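Progress report to the Stuvo fund: good practice rules for home collection

Period: up to 13th January

Where we are

The Hakier project promised you a rulebook for recording household tasks with hand-held grippers, short enough that people would read it. The first draft had 55 rules. Testers admired its thoroughness and followed maybe four of them. The current version has 15, and we have stopped pretending the other 40 were essential.

Since the last report, 327 recordings have been checked against the new version. Most pass. The ones that fail nearly always fail on rule 3, "do not tidy first," which goes against everything people were taught by their mothers.

What changed

Rule 3 now says it twice. A table with snack packets, wrappers and a stray bottle cap on it is what we want a robot to cope with, and a table cleared for company teaches it very little.

Rule 6 (fingers) is new. Hands stay on the grip and off the objects. Fingertips may show at the bottom of the picture; we tried banning them and lost a week of good work to our own zeal.

Rule 9 (household consent) now covers everyone who uses the room, children included, and a signed form must be on file before any recording starts. Bonus, our checking tool, refuses uploads without one. It also refuses some uploads with one, and Delorme is working on that.

Rule 11 covers lettering. Printing on packaging and boxes may stay. Names, addresses and school papers come out of the room beforehand, the single exception to rule 3, and yes, we have had letters about the contradiction.
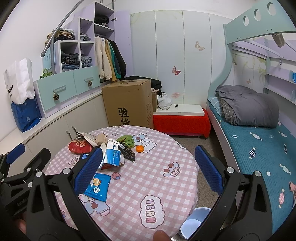

Still open

Shared bedrooms. We have no good wording yet for a room where one child agrees and the other is at practice.

Breakages. Three so far, all cups. The rulebook says "report promptly," and the reports do arrive, with excuses attached.

Next steps

Final text to you in April, together with a one-page version for the fridge door. The budget is on track — the cups came out of petty cash.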